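Ticket: handling rules, sim kitchen set, sharp tools
Project: Kongate
Opened by: Danica Nikolaidis
Assigned to: Tsung-han Yeh
Status: Closed, rule text changed

Reported

The rule checker flags rule 3 (sharp tools) on episodes where the operator did nothing wrong. Out of 50 episodes in the Ponby batch, 39 came back with a rule 3 flag. The checker stops scoring after the first flag, so the rest of each episode has no result. Please advise whether to rerun the batch or change the rule.

Reply, Tsung-han Yeh

Please send the checker log for one flagged episode and the rule file version. Also confirm whether the flag comes before or after the first arm motion.

Reply, Danica Nikolaidis

Log attached. Rule file is the Stodthorpe copy from November. The flag comes at step 0, before any motion.

Reply, Tsung-han Yeh

Reproduced. Rule 3 in that copy reads: "No blade may be on a work surface unless it is held or is the object of the current task." The checker applies it to the start state. The scene generator places knives at random, so an episode can fail at load. The rule was carried over from the Radonjić cell, where every blade starts in a rack. It was never reviewed for household layouts.

Tried first: limiting the check to the surface nearest the base. Flags dropped but did not clear, and a blade on the second surface was then ignored for the whole episode - worse than the original fault. Reverted.

Tried second: delaying the check by 200 steps. Reverted as well. It hides real faults early in the episode.

Fix

Rule 3 now has two parts.
3a. Start state: record the pose of every blade on every surface. Do not flag.
3b. During motion: flag if the gripper or a carried object enters the keep-out zone of a recorded blade, unless the current task names that blade.

Objects placed by the robot must be set down outside the zone. A blade moved by the robot gets a new recorded pose on release. Forks stay under rule 4 and are not affected.

Checked on the full batch. No flags at load, and the episodes now score to the end. Tagging of blades is still done by hand, so anyone adding a layout must open it and confirm that each one is tagged.

Rule 3a applies per layout and not per surface, and reviewers should read it that way when signing off a start state. Check the counter and the table separately, with the arm's own links in mind, as they can hide part of a surface from the operator view. In the layout attached to this ticket, two entries are required: the yellow-handled knife on the marble counter, and the long dark knife lying diagonally on the wooden table. The fork on the table goes under rule 4. The slim tool with the green-blue handle is to be looked up by asset name before it is tagged either way.
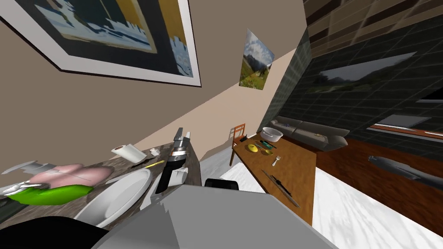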